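Ticket 1372
Subject: Gray residue on plastic items stored in metal bin
Product: Altton open-top metal bin, large, blue-gray
Requester: Braltside loan room
Status: Closed

Requester, 9:10 a.m.
We keep plastic play items in large Altton bins between returns and sorting. They came to us used, from another site, and we don't have the original paperwork. For the last few weeks items coming out of one of them have had gray marks on them. It shows most on anything pale or yellow. The marks are thin smears, sometimes a short line, and they are always on the side that was touching the bin. They come off with effort but they also get on hands and sleeves.

We label the bins by number and the one giving trouble is bin 8. The same kind of items go in bin 10 and come out clean. We wash everything before it goes in and it is dried on racks overnight. What is the residue, and can we stop it without replacing the bin?

Gittins support, 9:52 a.m.
Thank you for the details. A few questions before we suggest anything.

Is the floor of bin 8 painted or bare?
Does bin 10 have the same kind of floor?
Has anything other than plastic been kept in bin 8, such as tools, tins or stones?
What do you clean the inside with, and how often?
If you wipe the floor with a dry white cloth, what color does the cloth come out?

Please don't sand or scrape anything yet.

Requester, 11:30 a.m.
Floor of bin 8 is bare metal. The sides are painted. Bin 10 has a floor mat, a gray rubber one. I had forgotten it was there because it covers the whole floor and the color is close. Under the mat it's bare metal as well.

As far as we know only plastic has been in bin 8 since we got it. Can't speak for before that.

Inside is wiped once a week with the spray we use on the tables, which is Hilline multi-surface. Sprayed on, wiped off with a paper towel.

Dry white cloth: comes out gray. Medium gray, a bit shiny. I did it three times in the same place and the third was still gray, lighter than the first.

Gittins support, 11:48 a.m.
A gray, slightly shiny mark on a dry cloth usually means fine metal dust from a worn surface. When hard plastic slides over bare metal it picks up a little each time, and a soft plastic picks up more. The mat in bin 10 would explain why you don't see it there.

It could also be old cleaner left on the metal, which goes tacky and holds dirt. We'd like to rule that out first.

Step 1. Take everything out of bin 8.
Step 2. Vacuum the floor and the corners with a brush head.
Step 3. Wash the floor and lower walls with warm water and a small amount of plain dish soap. Use a cloth, no scouring pad.
Step 4. Rinse twice with clean water and a fresh cloth.
Step 5. Dry fully with a towel straight away. Don't leave it to air dry.
Step 6. Repeat the dry white cloth test in three places: middle of the floor, one corner, and low on the back wall.

Please don't use the table spray on it in the meantime.

Requester, 3:15 p.m.
Done. The first wash water was dark gray, second rinse was nearly clear. There was a lot of grit in the corners, more than I would have guessed from looking in from above. Also two hair ties and a bead.

Cloth test after drying:
Middle of floor, light gray.
Corner, light gray.
Low on back wall, very faint.

So it's better but it hasn't gone. We have put the items back in and will look at them after a normal day of use.

Something I meant to ask. There are small round holes in the floor. Are they meant to be open? Water went down them while I was rinsing and I had to put a tray under.

Gittins support, 3:40 p.m.
The holes should be left open. On the used bins we see, they are either drain holes or old fixing points for a stand, and we can't tell which from here. Either way there is no harm in leaving them. If you plug them, water from washing will sit on the bare metal.

Run a finger around the edge of each hole before children's items go back in. If you feel a burr, stop using the bin and tell us.

Requester, 8:25 a.m., next day
No burr on either one. Both smooth.

After a full day the marks are back, though less than before. I put a clean white plastic spoon in as a test and rubbed it along the floor by hand, ten strokes. It picked up a gray line. I did the same with the painted side wall and got nothing.

The duck came out with a mark underneath. Dish soap and a soft brush took it off. A melamine sponge took it off faster but dulled the surface, so I've told everyone not to use those.

Gittins support, 9:05 a.m.
The spoon test is helpful. If the floor marks the spoon and the painted wall doesn't, we are comfortable saying that the residue is coming from the bare floor and that old cleaner was only part of it.

There are three ways to deal with it.

Option A. Fit a mat, as in bin 10. Cheapest and can be done today. Measure the floor inside, at the bottom, as the walls may not be straight. Take off a quarter inch each way so that it lies flat.
Option B. Have the floor coated. The bin has to be stripped of residue, lightly abraded and left to cure. You would be without it for a week or more, and a coating will wear through again where things get dragged.
Option C. Leave the floor bare and wash more often. From your results we would not expect this to be enough.

Our advice is A. If you cut your own mat, choose one that doesn't mark either. Black recycled rubber can leave smears of its own on pale plastic. Try a corner of it against the white spoon first.

Requester, 10:20 a.m.
We'll go with a mat. Questions before I order.

The back wall is tall and slopes, with a scuffed pale strip along the bottom. Should the mat turn up against that? And does the mat need to be cut around the holes?

Current state of bin 8, with the mixed set in it: 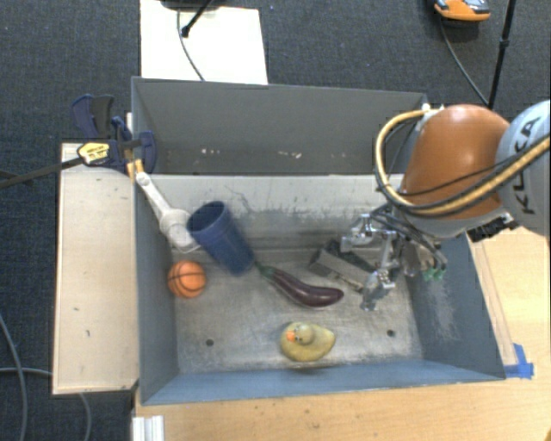
Nomvula Cele: I do the afternoon sort, and if the mat turns up at the back it will catch grit in the fold and we'll have the same problem somewhere harder to clean. The one in bin 10 lies flat and I can lift it out with one hand. Please get the same kind. The other thing is that small pieces slide under the edge if it's cut too short, so I'd go for a snug fit over a quarter inch gap.

Requester, 10:45 a.m.
Adding to that from my side. The floor has smudges and scratches across it, and the worn part low on the back is whitish, with a thin curved scratch toward the left. None of the scratches catch a fingernail. The right wall has a patch of pale scrapes in the middle, which doesn't mark the white spoon, so I've left that alone. The ball and the cup are hard to judge because they're strong colors. The pale scoop is the one I'd go by.

Gittins support, 11:10 a.m.
Agreed on keeping it flat. Please ignore the quarter inch and cut for a snug fit, but trim again if it bows up in the middle.

Back wall: your cloth test there was very faint, and items lean on it more than they slide on it. Leave it uncovered for now. If long-handled things stored upright start to pick up marks at the bottom end, lay them down on the mat.

Holes: no need to cut around them. Lift the mat before you wash the bin so that the water can get away, then dry both before it goes back. A mat laid on damp metal will rust the floor from underneath, and you may not notice for months.

Scratches: if they don't catch a fingernail they can stay.

Cleaner: the table spray is fine on the painted sides if you wipe it off with a damp cloth afterward. Keep it off the bare floor.

Requester, 2:05 p.m., four days later
Mat arrived and is in. Light gray, same supplier as the other one. It took two trims. Before fitting I washed and dried the floor again as in your steps, and tested the mat against the spoon. No mark.

Results after two full days of use:
White spoon left on the mat overnight, clean.
White spoon rubbed on the mat, ten strokes, clean.
Duck, clean underneath.
Scoop, very slight gray at the end after leaning in the back corner. Wiped off with a damp cloth.

We now lay the scoop flat.

It is also a good deal quieter when things are tipped in, which the people at the front desk have mentioned twice.

One item is still marked. It's a box with a gray side, and I can't decide whether it's residue or just how the box looks. Soap does nothing to it, so I'm going to say it's the box.

Gittins support, 2:30 p.m.
If soap and a soft brush don't shift it and a white cloth stays clean, treat it as the color of the plastic.

Suggested upkeep for bin 8:
Weekly, shake out the mat and wipe it with soapy water.
Monthly, lift the mat, vacuum, wash and dry the floor.
Check the underside of the mat for gray at the same time. Some is normal. Wash it off so it doesn't travel up over the edges.

May we close the ticket?

Requester, 2:41 p.m.
Yes, please close. We have a smaller bin with the same bare floor that we haven't put into use yet, and I'll order a mat for it before we do. If you have the floor dimensions for the small Altton, that would save me measuring.

Gittins support, 3:02 p.m.
We don't hold dimensions for the small size, and used ones vary, so please measure at the bottom as before. Ticket closed. Reply to this thread within 43 days if the marks come back and it will reopen under the same number.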